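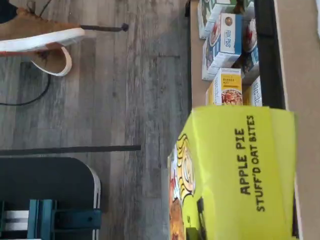

Osaze Adeyemi, Womix - talk notes, v3

Open w/ the number. 252 box picks in one shift at Gullurside, 3 dropped. Sounds fine. Wait a sec. Then: third drop, arm didn't stop.

What happend: gripper lost a cereal box mid-move. Vacuum reading said still holding. Arm carried on to the place point, pushed down on nothing, then into the table edge. Trevor hit the e-stop. No one hurt, say that early, people worry.

Why (slow down here)
- vacuum threshold set for the old cups, in August, never changed back
- drop check only ran at end of move
- force limit on, but set way too high for light cartons

Talletti controller log: 16 warnings before the stop. All went to a screen no operator looks at. PAUSE. let them groan

What we changed. Check vacuum the whole move. Lower force limit near the table. Warnings now pause the cell. Feet and cables out of reach zone, tape on floor, yes even for quick tests

Not fixed: glossy boxes still leak at the cup. Don't promise a date!!

Skip log slide if short on time. Questions - someone will ask abuot cost, send them to Trevor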